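Why Do Vegetables Go Crunch?
From the Conneely Kids Science Pages
September 10, 2021

Bite a cold cucumber. Crunch! Loud one. Now bite a cucumber that's been sitting at the back of the fridge for three weeks. No crunch. Kind of a squish. Same vegetable, same teeth. So what happened?

Short answer: water. Long answer: the rest of this page.

Quick words to know first

Cell – a tiny living building block. Plants are made of them. So are you.
Cell wall – the stiff outside coat of a plant cell. You don't have these. Plants do.
Vacuole – a big water bag inside a plant cell. Say it VAK-yoo-ole.
Wilt – to go floppy.

Okay. Go.

Vegetables are mostly water

Really mostly. A cucumber is more than nine-tenths water. Lettuce too. Cabbage, close behind. If you had a cucumber weighing 400 grams and you could take out every drop of water, you'd be left with a little dry pile that weighs less than a small egg. That's all the not-water there is!

Which is weird, right? Water isn't crunchy. Pour a glass of it and try to chew. Nothing. So how can something made nearly all of water make that much noise?

It's how the water is packed.

Balloons in boxes

Think of a cardboard box. Put a balloon inside and blow it up until it pushes against all the sides. Now the box is hard to squash. Press on it and it presses back.

A plant cell works the same way. The box is the cell wall. The balloon is the vacuole, full of water. When there's lots of water the vacuole pushes out on the wall and the whole cell gets tight and firm. Scientists call that push turgor pressure. Big word, easy idea. Push from inside.

One cell is too small to see without a microscope. But a carrot has a gigantic number of them, all stacked and stuck together, all pushing. That's why you can knock on a table with a carrot.

Bite down and your teeth break the walls. Each tight little cell bursts. Pop pop pop pop, so fast that it sounds like one big noise. That noise is the crunch. The wet stuff that comes out is the juice.

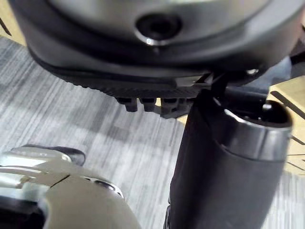 What holds the boxes together?

Glue, sort of. Plant cells have a sticky stuff between them called pectin. It's the same stuff that makes jam go thick. When the pectin is strong, cells stay stuck and your teeth have to snap right through them. When it's weak, the cells slide apart and the food feels mushy or mealy.

Ever had an apple that felt like wet sand? Weak glue. The cells came apart before they could pop.

The walls matter too. They're made mostly of cellulose, which is tough, stringy stuff. Cotton is nearly all cellulose. Paper's made from it too. You can't digest it, but it's still good for you because it helps move food along through your gut. Grown-ups call it fiber.

Celery strings! Those are bundles of tubes with extra tough walls. The tubes carry water up from the roots. They get stuck in your teeth because they're built to be strong.

How does the water get in there?

Roots. A plant drinks through tiny hairs on its roots, way thinner than the hair on your head. Water goes in, climbs up the tubes, and spreads out into the leaves.

But there's no pump. No heart. So how does it go up?

The leaves pull it. Leaves have very small holes, mostly underneath, and water escapes out of them into the air. When some water leaves the top, it tugs on the water behind it, and that tugs on the water behind that, all the way down to the roots. Like a long long drinking straw with the sun and the air doing the sipping.

A tree does this too. Some trees are more than 100 meters tall and the water still gets to the top. No motor anywhere.

Then somebody picks it

Here's the problem. Once a vegetable is picked, no roots. No more drinks. But water keeps leaving! Out through the little holes, out through the skin, out of the cut end. Nothing coming in, plenty going out.

So the vacuoles shrink. The balloon gets small inside the box. No push. The walls sag. The vegetable goes bendy, then floppy, then sad.

Thin leafy things go first. Lots of surface for water to escape from and not much inside. Spinach can flop in an hour on a hot day in July. A cabbage lasts longer since its leaves are wrapped tight around each other and the outside ones guard the inside ones. A potato lasts ages. Thick skin.

Some vegetables get help. Cucumbers sometimes come wrapped in thin plastic, to keep the water in. Some get a coat of wax you can eat. And a lot of stores spray a mist on the greens every few minutes. 

The pretend kind you find in a play store never wilts. Plastic has no cells. Shape of a cabbage, no crunch at all (please do not check).
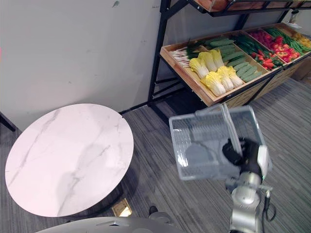

Try it: the floppy carrot rescue

You need
1 carrot, old and bendy is best
a tall glass
cold water
somewhere to put it overnight, the fridge is good

What to do
1. Ask a grown-up to slice a little off the bottom of the carrot. Fresh cut.
2. Bend it gently. How far does it go? Remember that.
3. Stand it in the glass, fill up with cold water.
4. Leave it overnight. Go to bed.
5. Bend it again.

It should be a lot stiffer. Water went back in through the cell walls and blew the balloons up again. Works for celery and lettuce as well. Lettuce is quicker, try half an hour in a bowl.

Doesn't work if the carrot is slimy. Slimy means the cells are broken and tiny germs have moved in. That one's compost.

Try it: the backwards one

Now take the crunch OUT.

You need
a few slices of cucumber
salt
2 plates

What to do
1. Put half the slices on each plate.
2. Sprinkle salt on one plate only. A good pinch.
3. Wait 20 minutes. Draw something.
4. Look at both plates. Tip them a bit.

The salty plate should have a puddle. The slices went soft and bendy. Where did the puddle come from? From inside the cells. Water moves toward the salty side, right through the thin skin around the inside of the cell. That's called osmosis. Oz-MOH-sis. Great word to say in the car.

Cooks do this on purpose. Salt the cucumber, pour away the water, and the salad dosen't go soggy later. Kimchi starts this way too – the cabbage gets salted first so it bends and won't snap.

But wait, pickles are crunchy

Good point! Pickles sit in salty water for weeks and plenty of them still crunch. How come?

Remember the glue. Some pickle makers add calcium, a mineral that makes the pectin glue stronger. So even with less push inside, the cells hold tight together and snap when you bite. Old recipes put a grape leaf in the jar, and people who use them say it keeps the pickles firm. Small cucumbers stay crunchier than big ones. Fewer seeds, less squishy middle.

What cooking does

Heat breaks down the glue. It also wrecks the thin skin inside each cell, so the water leaks out. Boil a carrot for two minutes and it's still got some bite. Boil it for twenty and you can mash it with a fork. 

Freezing does something diferent. Water gets bigger when it turns to ice. The ice makes sharp little crystals and they poke and rip the cell walls. While it's frozen, everything's hard. Then it thaws and all the water runs out of the holes. That's why a cucumber out of the freezer turns into a wet rag. Peas manage better – small, so they freeze fast, and fast freezing makes tinier crystals.

Can you measure a crunch?

Yep. You can record it. Food scientists put a microphone close by and snap things. Crisp foods make lots of short high sounds. Chips do that. Raw carrots make lower, bigger ones. People even think food tastes fresher when the crunch is louder.

You can do a home version. Record yourself snapping a fresh celery stick and then an old one. Play them back with your eyes shut. Can you tell? Can your brother?

Questions kids sent in

Do plants feel it when I bite them?
Plants don't have brains or nerves, so not the way you would. They can react to being chewed though. Cut grass smell is partly the grass reacting to damage.

Is a chip crunchy for the same reason?
No, opposite! A chip is crunchy because it's got hardly any water. Dry, stiff walls with air in between. Let it get damp and it goes soft. Carrot needs water, chip hates it.

Which vegetable is the crunchiest?
No official winner. We asked our readers and got 162 answers. Carrots came first, cucumber second. One vote for "ice", not a vegetable.

Why does lettuce go brown at the edges?
When cells break, stuff inside mixes with air and turns brown. Same with a cut apple. Lemon juice slows it down on the apple.

Are water chestnuts really nuts?
Nope. They grow underwater in mud. And they stay crunchy even when cooked, because their pectin glue is extra good at standing up to heat.

Next time you're having lunch

Listen. Bite slowly on one side, then quick. Cover your ears with your hands and bite again – louder! The sound goes through your jaw bones straight to your ears. Try it with bread after. Hardly anything.

Next page: Why Do Onions Make You Cry?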